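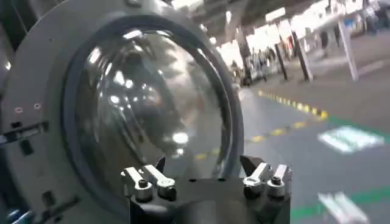

Seating a dome glass is mostly a matter of keeping the rim seal even while the glass goes home. The procedure below covers large round housings such as the Palinura, with the housing supported and the glass facing out. Work from the lower edge, where the dark rim meets the grey ring, and use the slot in the ring and the two small round holes above it as reference marks for every later check. Reflections from overhead lights make the inside hard to inspect once the glass is on, so clean the inner face first.

June - 2 min read
By the Vundik workshop desk
Print this page | E-mail this page

Before you start

Wipe the seal groove with a lint-free cloth. Inspect the seal for nicks and flat spots. Replace it if it has been compressed for more than 3000 hours of service.

Fitting

1. Press the seal onto the glass by hand, starting at the bottom. Do not stretch it.
2. Apply a thin film of Twal seal grease to the outer face only.
3. Set the lower edge in the housing and hold it there. Tilt the top in slowly.
4. Push at 4 points, working across the dome - never around it in sequence.
5. Wait 50 minutes, then push again at the same points.

Checking

Run a 2 mm feeler gauge between seal and housing. It should not enter anywhere. If it does, take the glass out and start over with a clean seal. Record the position of any gap relative to the slot.

Grease left on the dome comes off with Zondby glass cleaner and a dry cloth.

Print this page | E-mail this page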